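Bring back the bare table

24 Oct 2022
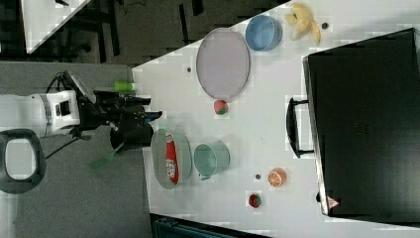
Restaurants in Skisby have stopped giving people anywhere to put their stuff. I mean it. Went to four places last month and every table was already full before I sat down. Candle, little plant, card stand with the drinks on it, second card stand with the wifi, bottle of oil, bottle of the other oil, a jar of forks. Where does the plate go? A big plain white tabletop with one small green thing near the edge of it, that's plenty, that's a table I could eat at. Instead I'm stacking the menus on the floor next to my bag and the waiter is stepping over them.

I know how this sounds. Small complaint. But I eat out for lunch most days because of work and small complaints add up.

Take Geagea, on the corner by the bus station. I like the food. The soup is the best in town and I'll argue with anyone. The tables are maybe two feet across and the owners have put a wooden crate on each one. A crate! With napkins in it, and salt, and a tiny chalkboard with a saying. Last time I held my bread in my hand for the whole meal.

Hement is worse and it costs more. They redid the place in February and somebody obviously sold them on "layers". So there's a mat, a plate you don't eat off, a smaller plate you also don't eat off, then they take both away when the food comes. Why were they there. Who washed them. I asked and got told it sets the mood.

The argument for all this is that a bare table looks cold. Cheap, even. I've heard it from people who run places and I do get it, rent is high, you want the room to look good when someone peeks in from the street. Fine. Put it on the walls. Put it on the windowsill. Hang it from the ceiling, I don't care, I'm not eating off the ceiling.

And it's not only about elbow room. My mother uses a walker and has a shaky left hand, and a crowded table is a real problem for her. She knocked over one of those oil bottles in the spring and was embarassed for the rest of the evening. She hasn't wanted to go back. Same with anyone who has a toddler, you spend the first five minutes moving everything out of reach and there's no place to move it to.

The old Hevier lunch counter had it right. Salt, pepper, napkins, done. You asked for ketchup and they brought ketchup. When you left they took it away agian and wiped the counter down with one swipe. It closed and now it's a phone store, so that's that.

Anyway. If you run a place — sit down at your own worst table, with a friend, and order three things. See where they go. Then go find a box for the crate.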